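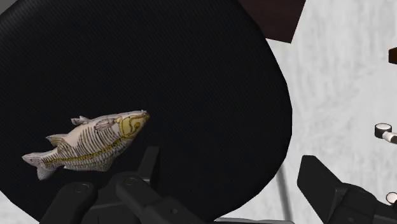

Facilities > Shared Offices > Walk-Round Checklists > Desk Areas

Desk Area and Seating Inspection - Ondulby Building, Second Floor

March, by Turner

I used the Ondier checklist as a base and cut the parts that only exist to fill a page. Anyone can tick a box that says "chair in good condition." I wanted lines that a person could fail. Whether the people who sent us the original will like that is another matter.

1. Chairs

1.1 Sit in it. Looking at a chair from the doorway is not an inspection, whatever last year's sheet says.
Comment: Done for every chair in the open area. Two sink slowly under a normal adult. Tagged and moved to the store room.

1.2 Backrest locks upright and does not drop when you lean.
Comment: One fails. The label calls it "self-adjusting," which I suppose is one word for it.

1.3 Mesh backs: press with a flat hand, check for tears along the edge.
Comment: No tears. I am less sure about the claim that mesh "lasts the life of the chair." Whose figure is that? It came from the seller.

1.4 Casters turn freely, none missing, right type for the floor.
Comment: Hard casters on hard floor by the windows. They roll away when you stand up. Ask for soft ones.

1.5 Nothing hanging from the adjustment levers.
Comment: Bag straps on three of them. Removed.

2. Desks and cables

2.1 No power strip plugged into another power strip.
Comment: Fail, same corner as last time. It was marked "resolved" in the fall. Somebody resolved it by pushing a cabinet in front.

2.2 Cables off the walking route.
Comment: Pass, if you accept tape as a long-term plan. I don't.

2.3 Sit-stand desks go all the way up and down without catching anything.
Comment: One catches the window ledge on the way up. The anti-collision feature did not notice the ledge. Keep the desk a hand's width out and stop trusting the feature.

2.4 Space heaters.
Comment: Not allowed, and I found one under a coat. It is rated at 500 watts and the owner feels that makes it fine. The rule doesn't mention watts.

3. Walkways and exits

3.1 Main aisle is clear for its full width.
Comment: Pass on the day. Everyone knew I was coming, so take that for what it's worth. I would like the next one done without an email first.

3.2 Exit sign lit, door opens with one push.
Comment: Sign lit. Door needs a shoulder. Reported before, and the answer was that it is "within tolerance." No tolerance was given.

3.3 Extinguisher in place, gauge in the green, tag current.
Comment: In place and green. Tag is unreadable - coffee, I think. Mark as fail until there's a new tag.

4. Storage

4.1 Heavy items below shoulder height.
Comment: Paper boxes are still on top of the tall cabinet. Move them.

4.2 Shelving fixed to the wall.
Comment: Two units fixed, one not. The loose one holds the binders, naturally.

5. Result

Eleven items were sent for repair after the previous round. I could confirm six. The quote for replacing chairs across the floor comes to 1,251 dollars, which seems low enough that I'd like to see what is being left out. Delivery and taking away the old ones, for a start.

Do not sign this floor off until 2.1, 3.2 and 3.3 are closed. Closed means someone has gone and looked.

Comments

deskbound_k
Agree on the door. I've been told it's the weather, in every kind of weather.

Dambrauskienė
Item 2.4 is unfair. The corner by the stairs is cold all winter and we reported that too. Where is the line for temperature on your list?

Turner
Fair point. I'll add one. The heater still goes.

northstairs
Does the chair quote include armrests? The last lot didn't, and we paid for them separately.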